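Orkus opens orders for two-arm bench kit with tabletop data service

Orkus has opened orders for a two-arm bench kit aimed at small labs and product teams that want to record handling work on ordinary household items. The kit went on the company's price list in September and is sold with or without a recording service run by Ashworth, which supplies operators, session planning and file checking. Deliveries are handled from the Orkus workshop in Grendham.

The hardware is a torso with two arms, a parallel gripper for each arm, a head camera and a control computer. The arms are the same units Orkus already sells singly. New in this package are the torso mount, the gripper bracket and the software, called Zander, which handles teleoperation, recording and playback.

Buyers supply their own table. The setup guide asks for a flat, light-colored top with enough depth to keep a working area clear in front of the arms and a row of objects behind it. It suggests mixing rigid and soft items in that row, and including clear plastic, on the grounds that film and bags are where depth readings tend to fail first.

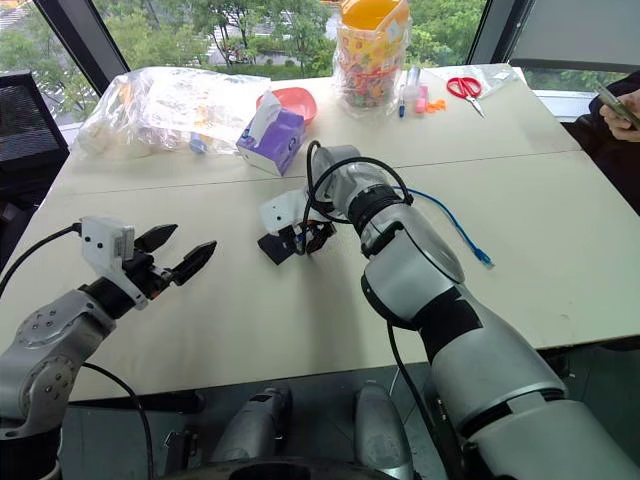
The gripper bracket accounts for most of the changes from the single-arm product. Earlier units carried the gripper on a machined flange with six screws, and a swap meant re-running the full arm calibration. The new bracket uses two screws and a locating pin. Orkus says a trained user can change a gripper in 5 minutes, after which Zander runs a short offset check in place of the full routine. Fingers are sold separately in two lengths and can be replaced without taking off the housing.

Cabling remains external. Each gripper has its own lead, which runs back along the arm and needs a slack loop at the wrist. The guide spends two pages on the length of that loop. Too short and the lead pulls at full reach; too long and it can drop into the working area on low approaches. Orkus says internal routing was considered and dropped to keep repairs simple – a damaged lead can be replaced by the user with a hex key. Buyers who plan on long unattended runs should budget for spare leads, as they are treated as wear parts and fall outside the warranty.

Zander records joint positions, gripper opening and camera images at a common rate of 60 samples per second. Each take is saved as a single folder with a plain-text index, so files can be sorted or thrown out without opening the software. Takes can be tagged while the operator is still working, by foot pedal or keyboard. There is no automatic labeling in this release. A playback mode repeats a recorded take at reduced speed, and it will stop if the measured joint load differs from the recorded load by more than a set margin.

The Ashworth service is priced by the session. A standard session covers one table layout and one family of tasks, such as picking up small blocks, placing items in a bowl or moving stationery from one side to the other. Ashworth plans the object positions in advance and changes them on a fixed schedule, leaving the back row alone unless the customer asks otherwise. Takes are checked the same day for dropped samples, blocked views and incomplete motions. Rejected takes are repeated at no charge.
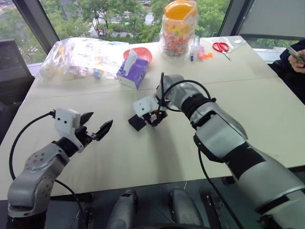
A pilot set from one such layout is offered free to anyone requesting a quote. It contains 437 takes, recorded with both arms powered and gives a fair idea of what the paid service delivers, including the folder structure and the tag list. Orkus recommends loading it before ordering, mainly to confirm that the customer's own storage and training tools can read the format. A converter for two common formats is included, though it does not carry over the pedal tags.

There are limits. The grippers have no force sensing at the fingertips, and grip effort is estimated from motor current. That is adequate for blocks and bowls but coarse for tissue or thin film, and the data sheet says so. The two arms share one emergency stop and cannot be halted separately. The kit must be supervised whenever the arms are powered, and it is not rated for use in production.

Lead time is currently about 16 weeks for the full kit. Brackets and fingers for owners of the single-arm unit ship sooner, but the older flange has to go back to Grendham for a credit against the price. Zander is licensed per torso, with updates included for the first year and a yearly fee after that. Ashworth sessions can be booked on their own by customers who already have a compatible setup, subject to a remote check of the calibration files.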